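The Rehearsal Room
Provent will rent your robot an imaginary place to practice. We wanted to know what you get for the money.

The sales call for Zuneck lasts less than half an hour, and the word "real" comes up more than you would expect from people selling a simulator. Real physics, real lighting, real savings. The subscription costs $370 a month per seat. For that, Provent gives you a library of virtual rooms, a choice of arms and grippers, and a stock of small tasks that can be run over and over without anybody sweeping up afterward.

The pitch is easy to like. Teaching an arm to pick things up takes a great many tries, and tries on hardware are slow. Zuneck promises 1000 attempts overnight on an ordinary office workstation. Ours managed that, give or take a restart at 2 a.m. that the support desk blamed on our graphics driver.

What the brochure says less about is whether those attempts are worth having. A thousand tries at a task that is slightly wrong will teach a machine to be slightly wrong very reliably. So we asked Nuria Beyene, who runs the packing line at Teshome, a small maker of office supplies, to spend part of September with it. She has two arms on the floor already and no patience for demos.

She started with the pen task from the standard library, in which the arm has to drop a marker into a desk cup.

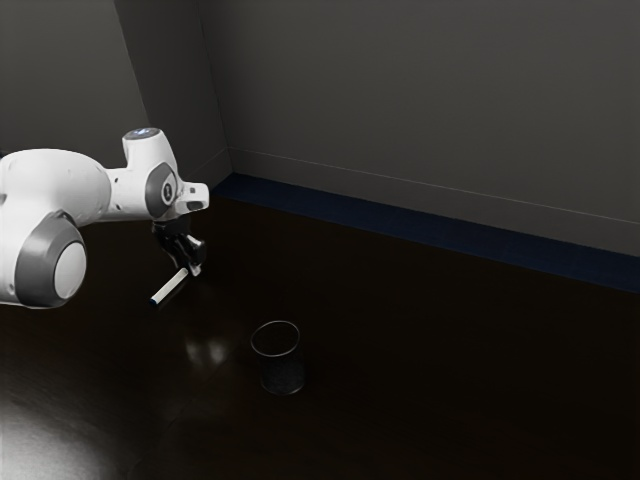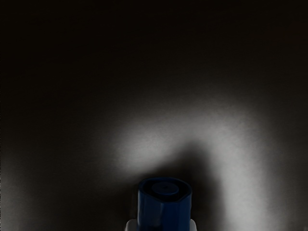

What you pay for

Beyene's first complaint was about housekeeping. "I have never worked in a room that clean," she said. The default room has plain gray walls and a dark, polished floor, and there is a single mesh cup to aim for. Clutter can be added, but the clutter pack is sold separately for $400, and half the items in it are kitchen goods. She would have liked cardboard dust, a crooked label and a bin that somebody has kicked.

Her second was about contact. In Zuneck, a grasp either holds or it doesn't, and the numbers that decide between the two are buried three menus down. The default friction was generous. When she lowered it to something closer to the glossy barrels her line handles, the success rate in our runs fell hard, and nothing in the report explained why. Provent says a better failure log is coming. It said the same in the release notes for the previous version.

The lighting deserves more credit. Highlights and soft shadows are handled well, and the close views hold up better than those in Vandon, the older rival most shops will compare it with. You can move the lamps between runs, which matters a great deal if your cameras are easily fooled by glare. Beyene spent most of an afternoon on this alone and called it the one part she would miss.

Does it carry over?

That is the question every buyer should put to the salesperson, and the answer we got was a chart with no scale on the vertical axis. Our own test was modest. Beyene took what the arm had learned in Zuneck and loaded it on one of the Teshome arms. It found the cup well enough. It was much worse at letting go, and she spent the rest of the week correcting releases by hand.

She admits that starting from zero would have taken longer. Whether it would have taken $370 a month longer is harder to say, and the one-year minimum contract does not make it any easier to find out. Vandon looks dated and its shadows are crude, but it can be rented by the month and its clutter is included.

Provent offers a trial. It runs for two weeks – ask for the friction settings on the first day, and bring your own objects if you can get them scanned.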